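Darkach parishes asked to back merger before seeing the accounts

Parishioners at two churches in Darkach have been asked to approve a merger by December, although the figures meant to justify it have yet to be published.

St Brendan's and Holy Cross would become one parish under a plan put forward by the Roltov deanery. Sunday Mass would alternate between the two buildings for 18 months, after which one of them would be "released for other uses". The plan does not say which.

Normand Carrier, who chairs the deanery's planning group, told a meeting in the Holy Cross hall that the proposal was about "growing together" and that no decision had been taken on either church. He used the phrase "a season of listening" four times in his opening remarks. The first question from the floor was whether the listening would change anything, and he replied that it would be "very much part of the picture".

The deanery's leaflet gives a combined total of 1387 registered parishioners. It does not give a total for each church, or say how many of those on the register still attend. Several people at the meeting said they knew of names on the Holy Cross list belonging to families who had left the town years ago. Mr Carrier said registers were "always a bit of a moving target" and that the number should be read as a guide.

It is a strange sort of guide. The same leaflet uses it to work out what each household might be expected to give towards the new parish, and the sum looks modest only if everyone on the list is there to pay it.
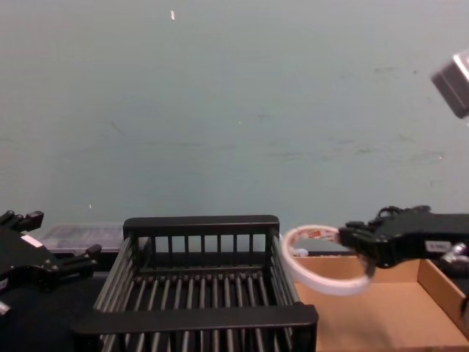

Zinash Demissie, who has sung in the St Brendan's choir for nine years, asked to see the building survey on which the plan is said to rest. She was told that it was in draft. She then asked who had carried it out, and was told it was the Chan practice, which also prepared the outline drawings for the enlarged church hall shown on the back of the leaflet.

"I'm not saying there's anything wrong in that," she said afterwards. "I'd just like to read it before I'm asked to vote. They've had time to draw us a new kitchen, so they must have had time to add up what's wrong with the roof."

The roof came up often. St Brendan's is described in the leaflet as being "in need of significant investment", while Holy Cross is "broadly sound". Anyone who has sat on the north side of Holy Cross during a wet winter may wonder how broadly. Mr Carrier said the wording reflected professional advice, and that both buildings would be looked at again before any choice was made.

Less was said about the Reker bequest, left to St Brendan's by a former organist for the upkeep of the instrument and the loft. The leaflet does not mention it. Asked whether the money would move with the congregation if the church were to close, Mr Carrier said he was not a lawyer and would take the question away with him. He took away quite a few.

There were people in the hall who wanted the merger. One man said that he was tired of seeing two half-filled churches a short walk apart, each with its own boiler, and that his grandchildren would rather have one choir with some young voices in it than two without. A woman behind him said the two congregations already shared a priest, a newsletter and a summer fair, and might as well share a front door. Both were applauded.

Nor is it hard to see why the deanery is in a hurry. The priest who serves both churches is due to retire, and parishes without a settled arrangement may have to rely on visiting clergy. But that has been known for a good while, and it does not explain why the vote must come before the survey.

The ballot itself is also unclear. The leaflet calls it a consultation, the poster in the porch calls it a vote, and Mr Carrier called it "an indication of feeling". He would not say what would happen if the two churches came down on different sides, or whether their papers would be counted separately.

Voting slips will be handed out after Mass at both churches and can be returned to the parish office, which closes at 4pm. Mr Carrier said a summary of the accounts would be made available "in good time". Pressed for a date, he said he did not want to raise expectations.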